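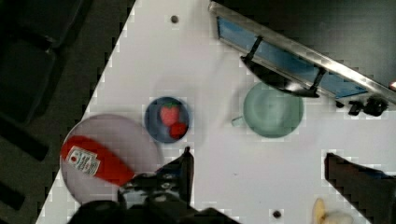

# Setting and Clearing a Small Table: Project Report

Remedios Montes
Household Studies, Retthorpe
Oct 26, 2026

## Purpose

The project looked at how people lay out and clear a small table when there is no set plan for where things go. I wanted to know which items get moved first, and whether the starting layout changes the order.

## Items

I kept the list short so that each round could be finished quickly:

- a round plate, pale lavender-pink
- a small blue bowl with a darker rim
- two strawberries, placed in the bowl
- a wide pale green cup with a handle
- a red squeeze bottle of ketchup

The table top is white, so everything on it is easy to tell apart. In one of the layouts the ketchup lies on its side across the plate, with the bowl next to the plate and the cup on the far side of the bowl. I called this layout "bottle down."

## Method

Each person had 60 seconds to clear the table onto a side shelf. They were told to keep the strawberries in the bowl and were given no other rules. Half of the rounds used "bottle down" and the other half had the bottle standing next to the cup. I wrote down the order by hand and typed it up the same evening.

A first version was tried in May in the shared kitchen at Jastville. It used a larger set of dishes, and the rounds took too long to be useful – most people stopped to stack things. I dropped the extra dishes after that.

## Results

With the bottle across the plate, almost everyone picked up the bottle first. With the bottle standing, the plate usually went first and the ketchup was left until the end. The bowl was moved slowly in both layouts. Several people used both hands for it, which I had not expected for something that small.

The cup gave the least clear result. Some people took it by the handle and others by the rim, and I did not record which hand they used.

## Problems

The side shelf was too low for taller people. I also changed the wording of the instructions after the first group, so their rounds are kept in a separate table in the appendix.

## Next steps

Repeat both layouts with the cup handle turned the other way, and write down the hand used each time.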